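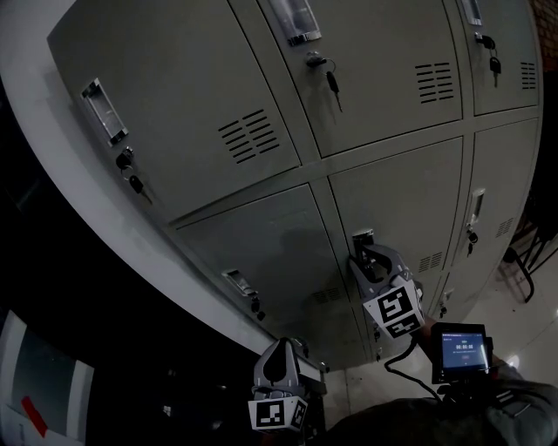

A Standine collector at a bank of metal lockers in Brosthorpe, with the right-hand gripper at one of the door handles.

Standine opens locker and cabinet collection program in Brosthorpe

Company to gather human demonstrations of everyday door, lock and key tasks for the Trison learning system

BROSTHORPE - Standine has begun a new program to collect examples of people opening, closing and locking storage lockers and cabinets with hand-held grippers. The recordings will be used to train Trison, the company's learning system for two-armed service robots.

The program runs through September at sites in and near Brosthorpe. It employs 12 collectors, all of them paid by the hour, and covers 40 separate tasks. Most involve metal lockers of the sort found in staff rooms, gyms and warehouses. Others use filing cabinets, tool cupboards and parcel boxes.

Collectors carry a gripper in each hand and do the job as a robot with two grippers would have to do it. They pull a recessed handle, swing the door, put an item on the shelf, take it out again and close up. Some tasks add the key: turn it in the lock, leave it hanging, or take it out and hand it from one gripper to the other. A camera worn on the head records what the collector sees, and the printed black-and-white markers on the grippers let the software work out where each hand was in relation to the door.

"Lockers look simple until you try one with a gripper," said Amancay Domínguez, who leads data collection at Standine. "The handle is set into the door, so there isn't much to get hold of. The key is small and it swings. Our earlier recordings were nearly all kitchen and table work, and the system had very little to go on when it met a flat metal door with a lock in it."

Standine tested the idea in the spring with a short trial at its own building. Trison was then asked to open doors it had not been trained on. It did well with bar handles and poorly with recessed ones, and it often approached the lock from an angle that pushed the key aside. The new task list was written from those results. Recessed handles make up the largest group, followed by key locks, sliding latches and padlocks.

How a session works

A session lasts one morning or one afternoon. The collector is given a task card with a starting state, such as "door closed, key in lock," and an ending state. How to get from one to the other is left to the collector. Standine asks for a steady pace and for both grippers to stay in view of the head camera as much as the task allows.

Mistakes are kept. If a gripper slips off a handle, the collector tries again without stopping the recording, and the attempt is tagged later. Takes are thrown out only when the markers can't be tracked, when the wrong task was done, or when a person who has not signed a consent form walks into view.

"We had people apologizing for fumbling a key," said Tài La, session supervisor. "I tell them to keep going. A fumble and a recovery is useful to us. If they stop and start over, we lose the part where they fixed it."

Each collector completes two days of paid practice before recording. Practice covers fitting the head camera, calibrating the grippers and handling a door without leaning on it. Breaks are scheduled every hour. The grippers are light, but holding them up at shoulder height for the top row of a locker bank is tiring, and top-row tasks are limited to one block per session.

Sites and partners

Morelli, a supplier of used office and changing-room furniture, is lending locker banks to the program and will swap them out as collection goes on. The company has set aside 82 doors so far, in several sizes and with different handles, vents and locks. Doors that stick or sit crooked on their hinges have been left as they are.

"They asked us not to repair anything, which took some explaining to the shop floor," said Nicanor Toledo, operations manager at Morelli. "We send out the lockers the way they came in. When Standine is finished with a set, we pick it up, service it and sell it as usual."

Standine is also recording at working sites where lockers are in regular use. Sessions there take place outside busy hours, and only unassigned lockers are used. No personal belongings are handled. The items placed in and taken from the lockers are brought by Standine - shoes, folded towels, lunch boxes, binders and similar goods.

Lighting is left alone at every site. Painted metal can reflect a window or ceiling light straight into the camera, and in other places a collector's own shadow falls across the handle. Both conditions gave Trison trouble during the spring trial.

Use of the recordings

The program is planned to produce 200 hours of usable recordings. Each one is checked by a reviewer, who marks the moment the gripper first touches the handle, the moment the door moves and the moment the gripper lets go. Faces and any readable names on labels are blurred before the material is passed to the training team. Audio is not kept.

"I care most about the second before contact," said Florencia Valdebenito, who heads the training team. "A person lines up the gripper with the handle in a way they would struggle to describe. They tilt the wrist, they come in low, they use the other hand to steady something. That is what we want Trison to pick up, and we need to see it on many doors."

The first training run on the new material will start once half of the recordings have passed review. Doors from two of the locker sets will be held back from training and used for testing only. Standine plans to publish the test results, including failure rates by handle type, with the task list and the instructions given to collectors.

The company has not set a date for using the locker skills in a customer installation.

Taking part

Standine is looking for more sites within driving distance of Brosthorpe, especially those with older lockers, unusual latches or narrow aisles. Hosts are paid a day rate and receive a written list of the doors used. A supervisor is present for the whole of each session, and any damage is repaired at Standine's cost.

Collector positions for the current program are filled. Applications for a later round, covering drawers and mailboxes, will open after collection ends.

About Standine

Standine develops learning software for two-armed robots used in storage, cleaning and building services. Its offices and test rooms are in Brosthorpe.

Media contact: Bláthnaid Coughlan, Communications, Standine. Requests for site visits should be made through the press office.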